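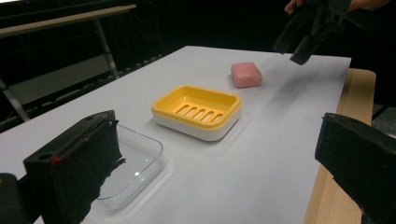

The equipment plan for the coming cycle was approved in January 2022, and this item sets out for members and partner sites what it contains, what it leaves out, and how requests should be made from now on. The largest single decision concerns hand-held grippers. Sites asked for them in nearly every submission, and the plan treats them as ordinary working equipment with a life span and a replacement cost. A typical work area in this program is modest: a table with a smooth white surface, a yellow and white soap dish, a bar of pink soap, a clear plastic tray, and two grippers, one of them held over the far end of the table. The household goods are the cheapest part of such a station. Nearly everything else on the order form is there to keep the grippers in service, and past budgets did not reflect this.

How the plan was prepared

The review was led by Emese Virág, with Orest Vakulenko responsible for the cost tables and Larysa Didenko for the survey of sites. Requests were received from 46 stations across the program, including all those at Nendale and the newer group at the Rirnent building. Each station was asked what it had bought, what it had repaired, and what it had gone without. The third question drew the longest answers.

Several stations reported that they had bought a full set of hand tools at the start and had set nothing aside for later. When a finger pad wore down or a mount worked loose, the station either borrowed from its neighbor or stopped. Borrowing appears in no budget line, and it had been hiding the true cost of operation for some time. Other stations had gone the opposite way and held large stocks of spare parts for a gripper design that was later changed. Those parts remain in storage at Nendale -- still in their wrapping, in most cases -- and will be offered to any site that can use them before the end of November.

What will be purchased

The plan places equipment in two groups. The first is station equipment, bought once and expected to last the full cycle: tables, surface coverings, lighting and storage. The second is working equipment, expected to wear: grippers, finger pads, mounting pieces, cables and the household goods that are handled in the course of the work.

Station equipment will be ordered centrally. Prices vary a good deal between suppliers for what is often the same table, and single orders from single sites have cost the program money. The approved amount is $1,025 per station, delivery included. Sites that already have sound tables are asked to keep them and to request only what is missing. A covering for an existing table is a small fraction of the cost of a new one, and the work requires only that the surface be flat, steady and plain.

Working equipment will be funded at $731 per station, paid in two parts. The first part is released when the station opens or renews. The second is released on receipt of a short wear report, for which a one-page form is available from Larysa Didenko. The form asks which parts were replaced and when. It doesn't ask for reasons, and a station that replaces more than its neighbors won't be marked down for it.
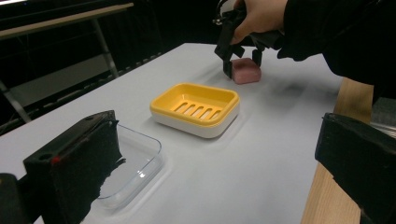
Foam pads deserve a separate word. Under the previous plan they were counted as part of the gripper and could not be ordered alone. Stations therefore kept using pads that were past their best, or applied for a complete gripper in order to obtain two small pieces of foam. Pads now have their own order line. They will be supplied in packs of seven pairs, and a station may request a new pack at any time without waiting for the half-year review. Matvii Stelmakh will keep the central stock and asks that requests state the finger type, as the two in use do not take the same pad.

Household goods are also given their own line for the first time. Soap dishes, soap, trays and similar items were formerly paid for out of petty cash, and the receipts were difficult to match to any station. Sites may continue to buy these locally. The only conditions are that the items be ordinary goods of the kind sold for home use, and that a second copy of each be bought at the same time where the shop has one. Colors and shapes go out of stock quickly, and a lost insert can make a whole dish useless for the remaining sessions of a task.

What was not approved

Three requests were declined. The first was for powered lifting tables. The case was well made, but the cost would have absorbed the working equipment fund of several stations, and the need was limited to one site. That site has been offered tables of two fixed heights.

The second was for a fixed robot arm at each station. The program already has access to arms through the shared facility at Honer, and bookings there have not been full in any month under review. Sites planning to use an arm should include the travel and setup time in their own estimates. A visiting team needs a day to prepare before any useful work begins, and submissions in the past have tended to leave this day out.

The third was for a service contract covering every gripper in use. Orest Vakulenko compared the quotation with the repair costs reported by the sites and found that the contract would cost more than the repairs. The quotation also excluded pads and mounts, where most of the wear takes place. The question may be raised again if the supplier revises its terms.

Planning a new station

Sites opening a station for the first time are asked to begin with the work and to end with the list. Submissions often arrive with the equipment chosen and the tasks described in a single line at the foot of the page. It is hard to judge from such a form whether one pair of grippers is needed or two, or how much clear floor is needed for people working at the same table. A paragraph on each planned task is sufficient. It should name the objects to be handled, the number of people at the table, and the expected hours of use in a week.

Space should be measured before the order is placed. At the Rirnent building two tables were delivered that could not be brought through the inner door, and the return fee was charged to the site. The measurement should include the route from the loading area as well as the room.

Storage is the item most often forgotten. Grippers left on a table between sessions collect dust in the moving parts and are easily knocked to the floor. A shelf or a lidded box is enough, and either may be charged to station equipment.

Zakharchenko remains the approved supplier for mounts and cables. Orders placed elsewhere will be paid only where the part was not available and the station holds a written note to that effect.

Submitting a request

Requests for the coming cycle should be sent to the equipment office on the revised form. The earlier form will not be accepted -- it has no line for pads or household goods, and figures entered under other headings cannot be moved afterward. Questions on costs should go to Orest Vakulenko, and questions on stock to Matvii Stelmakh. Igor Jelínek will hold an open session for new sites once the first round of orders has been placed, and the time will be given in the next issue.

Comments (4)

rirnent_bench2
The separate line for pads is very welcome. Can a station that shares grippers with another station still order its own pack?

Matvii Stelmakh
Yes. Please put both station names on the request so the stock record is correct.

K. at Nendale
We would like to look at the old spare parts before November. Is there a list, or should we come to the store room? Some of the mounts might fit ours with a small change.

tableside
I was sorry to see the lifting tables go. Two fixed heights will help, but our shifts change over twice a day and people are not all the same size. I hope it can be looked at again next cycle.

Related items
Revised equipment request form: notes for site leads
Booking time at the Honer shared facility
Finger types and which pads they take
Wear reports: a completed sample page
Moving a station between rooms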